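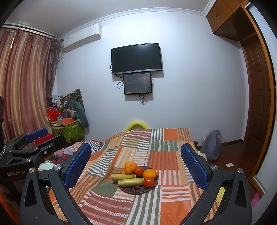
A hand-held gripper over a plate of fruit and vegetables, recorded in one of the homes used for the study.

Handheld grippers learn the bedroom as well as the kitchen

15/01/2022

Teaching a robot to pick up a tomato is old news. Teaching it to pick up a tomato off a plate on a quilt, with curtains on one wall and a pile of clothes close by, is a lot harder, and a small team at the Nyaga lab in Bernon has just shared results that should make anyone who cares about home robots sit up a little.

The project is called Plelden, and the idea behind it is wonderfully simple. People carry a pair of grippers around their own homes and do ordinary things with them: lift an orange, move a zucchini over, put a date back where it was. A camera on the gripper records what the fingers are doing the whole time. Those recordings then become the lessons for a robot arm with matching fingers, which has never set foot (so to speak) in any of the rooms.

Earlier work of this kind mostly stuck to tables. The Plelden team went the other way and asked people to use whatever surface they would normally use, beds and sofas and floors included, and to leave the rest of the room as it was. "We got tired of looking at clean desks," said Upendo Mushi, who leads the project. "A bed is soft, the plate tips when you lean on the edge of it, the colors are all over the place. We wanted the robot to have to deal with that from day one."

The group gathered 1000 recordings in 46 homes, most of them in and near Bernon and the rest from a partner group in Imosmont. They then trained 2 versions of the same control program. One learned only from recordings made at a table in the lab. The other learned from the same number of recordings, all made in homes. Both were tried out in rooms that appeared in neither set.

On hard, bare tables the two did equally well. Move the plate to a bed or a cushion and the gap opened up fast. The version trained in homes finished more than twice as many pickups, and it was far less likely to push down too hard and send everything rolling. It also coped better with fruit that touched other fruit, the kind of crowded plate where an orange has a tomato pressed against its side and there isn't much room to get a finger in.

What surprised the team most was how little the total number of recordings seemed to matter once there was enough variety. Elif Naz Akgül, who ran the training, cut the home set in half, keeping every home but using fewer clips from each. The results barely moved. Then she kept the full number of clips per home and dropped half the homes, and the scores fell right away.

"I ran it again because I thought I had mixed up the folders," Akgül said. "Same thing. A new room is worth so much more than another hour in the old one. Different curtains, different light, a different blanket, it all helps."

That is great news for smaller groups! Recording for days on end in one place is expensive and dull, and plenty of labs can't do it. Asking a lot of households for a short session each is much more doable, and the tools are light enough to carry in a backpack.

There are limits, and the team is open about them. Soft, squashy items are still a problem, and ripe tomatoes got bruised more often than anyone would like. Small things such as dates were the hardest of all, especially when several were bunched together, and the robot often came up with two or none. The program also handles one short job at a time. Clearing a whole plate, piece by piece, with no person stepping in between, is a job for later.

Mushi says the next round will add cloth and clothing, which slide and fold in ways fruit never does. Recording for that part begins in September, and the group is hoping to bring in more homes from Imosmont, where rooms tend to be smaller and fuller. The recordings from the first round will be released to other researchers once each household has had the chance to look through its own clips and take out anything it would prefer to keep private.

A written report with the full scores is available from the Nyaga lab on request.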